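Table finish for a family that never uses coasters??

Started by pinecone_dad, November 8, 2008

pinecone_dad
ok so I stripped our dining table back in June and it's been bare wood ever since. Wife has had it. Need to pick a finish before the in-laws get here for the holidays and I keep going in circles. Oil? Wipe-on poly? Guy at Vachon Paint told me lacquer and I don't own a sprayer.

Two kids, one of them does homework with the pen going straight thru the paper. We will never be coaster people. I want it to still look like wood and not like a bar top.

Budget is maybe 30 bucks, already spent too much on sandpaper.

marlow_b
Wipe-on poly. Done.

Four thin coats, scuff between with 320, satin on the last one. I did ours that way and it has had spaghetti, nail polish remover (ok that one left a mark), wet glasses overnight. Looks fine.

knottyjean
Going to disagree with marlow. Poly is great till it isn't. Once you get a scratch thru the film you're refinishing the whole top, you can't just fix the one spot and have it blend.

Oil. Seriously. Tung or danish, whatever you can get. Kid gouges it, you sand that spot, wipe more oil on, go eat dinner.

marlow_b
And in between you have water rings all over it. Oil protects from basically nothing. I've seen your table jean, there's a ring on it the size of a pie plate

knottyjean
That ring has been there since before I oiled it and you know it

Tobiloba Amadi
Hello, I do kitchen tables for a living so putting in my two cents. Both of you are right about your own tables. What I would ask the OP is what kind of wood it is, and what grit did you stop at. If you went too fine on the sanding the oil will not go in well. I stop at 180 for oil most of the time. People go up to 400 and then wonder why it looks blotchy or sits on top.

Also do a test on the underside. Please. Everybody skips it.

pinecone_dad
No clue what wood. Light colored, came with the house in Homcombe. Previous people had it stained nearly black. I stopped at 220 becuase I ran out of paper lol

Is there a oil that's matte? Everything I see at the store says "rich glow" and I don't want glow.

rt_hollis
Hardwax oil. Not as dumb as it sounds. I used the Taltano matte one on mine, pale wood too, and it stayed pale, didn't go orange like poly does. 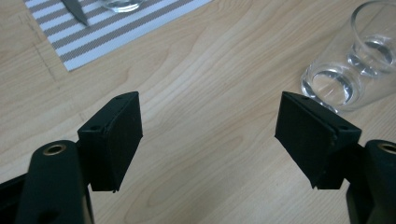 What I did, more or less:

1. Sanded to 150, vacuumed, wiped down with mineral spirits. Let it dry.

2. First coat super thin. I mean thin. Old t-shirt, rub it in, wait ten min, rub off everything you can. I left it too thick in one corner and it was sticky for a week, had to scrub it back.

3. Overnight, then white pad by hand, second coat same way.

4. Kept plates off it for five days. We ate on the couch.

Small can cost me more than 30, fair warning. But you use hardly any.

marlow_b
Is that a scratch on the left side there

rt_hollis
yep. there's your downside. Placemats help, we use them most meals. I'll rub a bit more in when I get to it, probably spring

marlow_b
See, poly.

knottyjean
See, he can FIX it.

Tobiloba Amadi
Nice color on that. One thing to add to rt's steps, the rags. Lay them flat outside to dry or put them in a can of water with a lid. Do not ball them up in the trash. Oil rags can catch fire by themselves, I have seen a shop floor in Bimcombe burned from it.

pinecone_dad
ok wow did not know about the rags. mine are in a bucket in the garage from something else, going to go deal with that right now

...back. rags are out on the driveway

So leaning hardwax. How does it do with hot dishes? My mother in law puts casseroles straight down, there is no stopping her

rt_hollis
Not great. Use a trivet. Had a hot pan leave a white haze, it mostly faded after a couple days but I woudn't count on it

marlow_b
Poly isn't great with hot pans either, to be fair. Nothing you wipe on with a t-shirt is

dusty_lane
Anyone tried just paste wax over bare wood? My grandpa did that on everything

knottyjean
Looks nice, lasts about a month. For a bookshelf sure. Not with kids.

pinecone_dad
Going with the hardwax, trying it on the underside tonight. Wife says ok on going over budget if it's finished before the in-laws show up. Will the 220 be a problem or should I go back over it with 150?

Tobiloba Amadi
Go back over with 150, light pressure, with the grain. Will take you half an hour.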